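Open day at Gimitz robot lab - worth it with kids? And what do they show?

Posted in: Days out, Tech and science

We're thinking of driving over for the Gimitz open day in August. It's a long haul for us and my two (8 and 12) get bored fast. Last place we tried was a car plant tour, all behind glass, guide mumbling, never again. Does the robot do anything or is it parked while someone talks at you? Also do you need tickets, and is there food? Site says "live picking demonstration" and thats all it says. Thanks in advance

gimitz_or_bust

3 replies

Rukov_Rd

Went last time. Parking is terrible, use the lower lot by the Addo building and walk up. Free tickets but you have to book a slot. No food except a coffee cart, cash only when I was there. Robot part was fine.

tallpaul636

Took my nephews. Yes it moves, and you stand pretty close, there's a rope. Slots are 10 minutes which sounds short but is right for kids. My tips -

Go early. By lunch the line was out the door and they were turning people away.

Ask questions. The staff from Romitberg don't say much unless you ask, then they won't stop. One of them told us they'd logged 2254 picks that spring and wanted 4000 by the fall. My older nephew thought that was the best part, go figure.

It's slow. If your kids expect a movie robot they'll be let down. It picks things out of a bin and puts them in another bin. Sometimes it misses and has another go. Mine cheered for the misses.

Skip the talk upstairs, slides only.
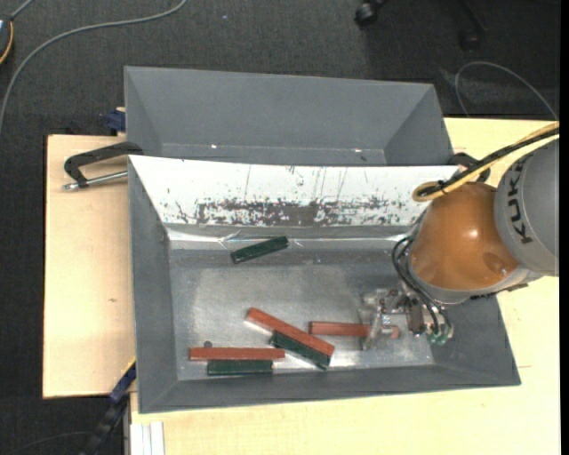

Posted by addo_anna on April 27, 2022

Adding mine as I had a photo handy - red and green bars in the gray bin, KUKA arm coming in from the right, gripper down over one of the reds. Second bin is the one behind. The bars lying on top of each other or close to the side are the fun ones to watch, get the kids to guess which it goes for next. We did that for our whole slot.

Disagree about the talk btw, I liked it, but I do this sort of thing for work so maybe ignore me. 8 year old would hate it. 12 could go either way.

Bins are at table height so a small kid might want lifting up. Strollers ok, there's an elevator round the back but the sign for it is tiny. Bring a sweater, the AC in there is brutal even in August. And book both kids on the same slot, they count heads at the door and dont let you swap.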